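Progress report to the Allitz Fund: Garton community food parcels, second period

Dear colleagues,

In this report I describe what was done in the food parcel work from September to December, and how we spent the second part of your grant. The figures for the parcels are final. The figures for the transport are still with our accountant and will follow in January.

In the period we gave out 141 parcels of fruit and vegetables, against 121 in the first period. The increase comes mainly from the new collection point at Radulović Bakery, which lets us use its side entrance in the late afternoon. Families who work until five o'clock could not reach us before, and now many of them can.

You asked in your last letter for more information about the packing. The produce from our supplier Sernis comes to us in mixed lots, and we sort it into baskets before packing. Long or soft items are wrapped one by one, and small items go together into clear bags. We chose clear material so that the families can see what they receive without opening it.
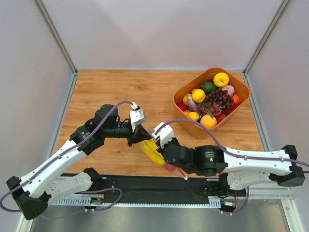
A wrapped yellow item at the packing table, with the basket of mixed fruit and vegetables behind.

The wrapping has reduced our losses, but it takes more time than we planned. In October we changed the order of work: the heavy vegetables are now put in the parcel first, then the wrapped items, and the small bags last. Before this change we had complaints about crushed fruit almost every week. Since November we have received 2 complaints, both about pears which were already too ripe on delivery. We have spoken with Sernis about it and they replaced the pears.

The small bags were a separate difficulty. Our first bags were too thin and split at the bottom when they were filled too much. We bought a stronger type from the materials budget.

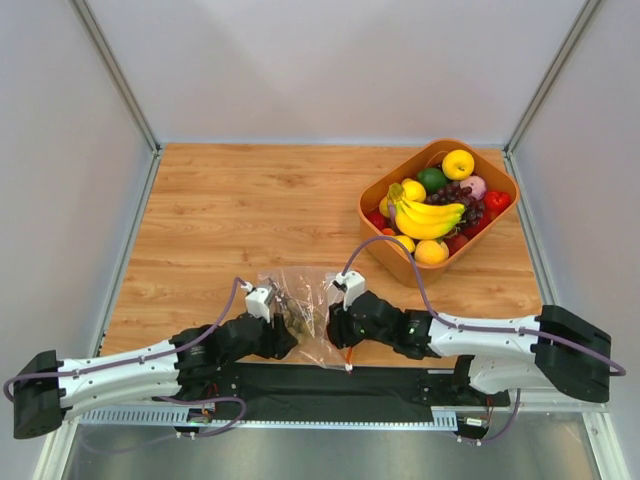 With the stronger bags we also agreed a simple rule for filling - never more than half, so that the top can be folded over and closed properly. The cost per bag is higher, but we throw away fewer of them, and the materials budget is still within the limit which we agreed with you.

One task is behind schedule. The recipe leaflet should have been ready in November, but the translation was late and we did not want to print it with mistakes. We expect to put it in the parcels from February.

For the next period we ask your permission to move the money left from printing to the purchase of more baskets. The present ones are full on delivery days, and we must sort the produce in two rounds. I will send the revised budget together with the transport figures.

With kind regards,
Project coordinator, Garton Food Parcels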